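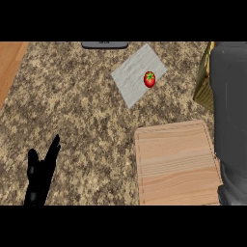 Tan, beige and dark brown speckle, wood at the upper left

Subject: Re: [tresham-homes] busy patterns and small rooms
To: tresham-homes list

Someone wrote to the list at 9:40 this morning:

> We're redoing the back room in June and I keep going around in
> circles. My sister says anything speckled or mottled will make it
> look smaller. The guy at Fosero says the opposite and wants to sell
> me the Nutsugah blend, which is 11 a square foot and looks like
> gravel to me. The room is 190 square feet with one window facing
> north. Has anybody lived with a busy pattern for more than a year
> or two? Do you get sick of it?

I have! Going on nine years now, in the old place on Temdale and then this one, and I'd pick speckled again without thinking twice (well, I'd think once, about the grout, but that's a separate story and I've told it here before).

Your sister isn't wrong exactly, but I think what shrinks a room is contrast at the edges. We had a dark brown mottle running right up to a bright white baseboard and it looked like a box with a lid on it. Same stuff in the hall, next to honey-colored wood, and you hardly noticed where one stopped and the other started. So before you worry about the pattern, look at what it's going to sit next to.
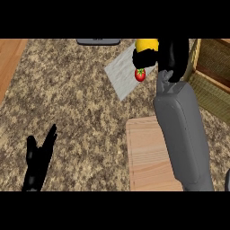
Mottled tan and brown next to orange-brown wood

The north window matters more than people think. Grays go blue in that light. I put down a gray sample that was gorgeous in the store and by four in the afternoon it looked like wet sidewalk. Anything with tan or sand in it holds up much better, and on a dull day it still looks like somebody lives there.

As for getting sick of it – no, but I did lose an earring back for most of a winter, and you will never see a crumb again until you step on it. Depends how you feel about crumbs.

I wouldn't pay 11 a foot though. We did our whole downstairs for 974 in materials by buying an end lot, and it took 30 days to show up, so order early if you're set on June. Ask Fosero what they've got in the back. They don't put it on the website, or they didn't when I was buying.

Also get a big sample, bigger than they want to give you. The little squares all look like gravel. Put it on the floor, leave it there a week and walk past it with your coffee.

Does the room get a rug? That would change my answer some.

--
To leave tresham-homes, send a blank message with "unsubscribe" as the subject.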